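The Lamb from Durnberg

My aunt Gladys Kimaro left me her house in Shemweta, and with it eleven boxes of toys. I knew about the house. The toys were news to me, and I'm still a little mad about it, in a fond way.

She'd run a toy repair counter in the back of a fabric store for most of her life, you see. People brought her bears with no arms and rabbits that had been through the dryer once too often, and she charged them three dollars and told them to come back in a week. Some of them never came back. Gladys wasn't the type to throw a rabbit in the trash, so into a box it went, with a paper tag tied on, and then the box went up to the attic, and then I guess she got another box.

I started in November, when the attic was cool enough to stand up in. I'd carry one box down to the kitchen, put the coffee on, and go through it at the table. Anything with a tag and a name I could read went on the left side. Anything without went on the right. By the end of the first week the right side had taken over two chairs and the top of the fridge, and I was eating my dinners standing at the sink like a teenager.

It was in the fourth box that I found the lamb. I call it a lamb. My neighbor Torunn Nygård came over to borrow my ladder, took one look and said dog, and we went back and forth on it until her soup boiled over next door (she smelled it before I did, and ran). It was long and off-white, with a tan fuzzy bit at the top that I said was a face and she said was an ear. The tag said "Durnberg, please be careful," in my aunt's slanty handwriting, and on the back, "Dadska." No last name, no phone number, no date.

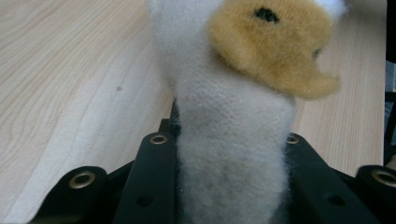

What do you do with a stuffed animal that has a gray smudge on it and fuzz coming off at the edges? You dab it with a cool damp cloth and a drop of baby shampoo, let it dry on a towel, and leave the fuzz alone.

I had that straight from Gladys, who told me when I was about six and wanted to pull every loose hair off my bear. "You'll have him bald by supper," she said. She kept a jam jar of buttons on her counter and she let me sort them while she worked, and I remember the radio, and the smell of the steam iron, and her humming a little behind the tune the whole time.

So I did the dabbing. Then I couldn't leave it there, of course, because of the tag. I mean, please be careful! Careful of what? I wrote to the post office in Durnberg, which is a town of maybe 400 people up past the Vusport ferry, and asked if the word Dadska meant anything to anybody. I felt silly licking the stamp. Torunn said it was probably a brand of yarn.

I got a letter back before the month was out, on lined paper, from a man who said Dadska was what his little sister had called her sheep (ha, a sheep! I read that part to Torunn twice). She couldn't say the real name, whatever it was, and the whole family had gone along with it. Their mother took the ferry down to get the thing mended the winter they were moving, and then the move got busy, and the baby came, and one year turned into 50. His sister had two grandchildren now. He asked what I wanted for it.

I wrote back that the bill was three dollars.

I packed Dadska in tissue and a shoebox, and then I unpacked it, and put it on the table again while I finished my coffee. It had been in my house longer than it had been in theirs, if you want to get technical. It had one small black spot near the top of the tan part that could've been an eye, and I kept turning it toward the window and then away again.

Torunn drove me to the post office. She didn't say much on the way there, and on the way back she asked what was in box five.

Mostly elephants, so far. One of them has a tag with a phone number on it, only it's the old kind with letters at the front, and I've been sitting here trying to work out who you'd even call about that.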